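Trurstead flip-top wipe box, review after one September and a bit

Quick one, kids need picking up at 3.

Bought the Trurstead wipe box because the bathroom shelf was a mess of half used packs. You know the look. Pack flopped over on its side, sticker not pressed down properly, top wipe like cardboard. I wanted a lidded box that takes a whole pack, pack and all, no decanting. That's pretty much what they sell it as.

Ordered it through Pemport. Paid $13, came Thursday in a box big enough for boots. No instructions, just a card with a drawing of a hand on it. Fine. It's a box.

The build. Gray plastic, matte, lid on a hinge, rubber strip around the inside of the lid. Weighted base, and this is the part I like best. You can pull a wipe with one hand and the whole thing stays put. The old one (Brultano, the white one with the push button) used to come along with the wipe every single time and end up in the sink. The button on that went in the spring anyway.

Inside there's a tray on a spring that pushes the pack up against the lid opening. Good idea. Works great with a full pack, less great when you get down to the last few, the pack goes slack and the tray tips to one side. I fold the end seal under and that mostly fixes it.

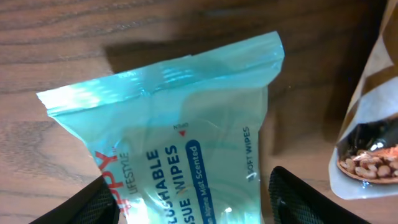
Which brings me to fit, the thing most people will be asking about. Soft packs have that long flat crimped seal at each end and it's always wider than you think. The Trurstead is cut for the wipes, not for the seal. So you have to fold both ends under before it goes in. Takes two seconds once you know. The first time I didnt know, shut the lid on a corner, and the rubber strip sat up on it all night. Dry wipe in the morning. My fault but a line on that card would of helped.

I've had flushable tissue wipes in it mostly, the Alpine Mist scented ones right now. They go in fine. Peel the opening all the way back, tape it if it's one of those stickers that keeps trying to close, then line it up with the hole in the lid. If the opening is near one end of the pack and not in the middle you have to shove everything over and leave a gap on the other side. Looks sloppy, doesn't matter, lid's shut.

Scent. Some stays in the plastic. I switched from a scented pack to a plain one and could smell the old one for days after. Rinse with a little baking soda, gone. If you're fussy about smells pick a scent and stick with it.

Does it keep them wet. Yes. Left a pack in there while we were at my sister's, almost 2 weeks, top wipe was a little cooler and drier at the corner and the rest were fine. Same kind of pack on the shelf with only its own sticker would have been done for, I've thrown out enough of those.

Cleaning: tray lifts out, rest goes under the tap. Don't put it in the dishwasher. Tapio Laaksonen from my building did, on the bottom rack, and his lid doesnt sit flat anymore. The rubber strip comes off for wiping, it's a pain to push back in, use the handle of a teaspoon.

Also tried the Yu one, the bamboo lid, for comparison. Prettier. Lid just rests on top though, no seal at all, so it's a nice looking box for drying out wipes. Gave it to my mom for cotton balls.

One gripe not about the box. If you've got an old house, I'd go easy on flushing any of these whatever the pack says. We had a plumber out last spring, $495, and now ours go in the little trash can with the lid. Get a box with room next to it for a can is all I'm saying. The Trurstead is narrow enough that both fit on the back of our tank.

Good: heavy base, real seal, one hand.
Less good: last few wipes, no instructions, folding the ends.
Would buy again? Already did, second one's for the car. Too heavy for the door pocket so it lives on the floor behind the passenger seat, and it slides a bit on corners.

Four stars. Would be five if the tray stayed level.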